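Jewelry tangle

A jewelry tangle is the condition reached by necklaces, bracelets and cords that are kept together in one container without dividers. It is among the most common forms of household knot and has been blamed on cats, on moving house and on younger sisters. The usual cause is a box with a single compartment and an owner in a hurry.

Formation

A tangle needs at least one long flexible item and something for it to go around. Fine chain is the classic culprit, although braided cord does the job nearly as well and has the advantage of being visible while it does so. Rigid pieces such as cuffs and bangles do not knot. They serve as posts, and everything else winds itself around them whenever the box is carried, tilted or searched for an earring.

Beads behave according to size. Large wooden beads tend to lie on top of smaller things and hide them. Small strung pearls coil neatly when put away and hold the coil until somebody wants the item underneath.

Storage

Makers of jewelry boxes have long offered trays, hooks and ring rolls. Owners have long used them for spare buttons. The collector Zoriana Boiko, whose column on household storage ran in the Fivberg weekly paper, sorted boxes into two kinds, "those with compartments and those that get used." Her own was of the second kind.

The open box, without a lid, has its defenders. Items can be seen without being unpacked, and a missing piece is noticed sooner. It also collects dust, which defenders describe as a separate issue.
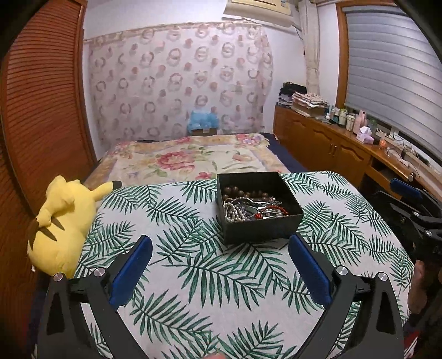
Reading time: 2 min

An open black box with wooden beads, pearls, a curved silver band and a red braided cord is a fair case of the mixed tangle, in which no two neighbors are made alike. Mixed tangles look worse than they are. The color differences make each strand easy to follow, a courtesy not extended by four identical silver chains.

Untangling

The standard method is to empty the box onto a flat cloth, lift out the rigid pieces and then work on the strands from the outside in. Pulling is universally advised against and universally practiced. A plain cloth is recommended. Palm fronds and other busy prints are cheerful but make a dropped earring back very hard to find.

For knots in fine chain, two pins are used to open the center of the knot. Traian Ghiță, a repairer in Tranel, allowed nine minutes per knot before offering the customer a new chain. Strung pearls are kept away from pins altogether, the thread being the weak point.

Sorted pieces are then laid out by type and put away separately. Most are back in the same box by February.

See also

Bead stringing
Drawer, miscellaneous
Earring, single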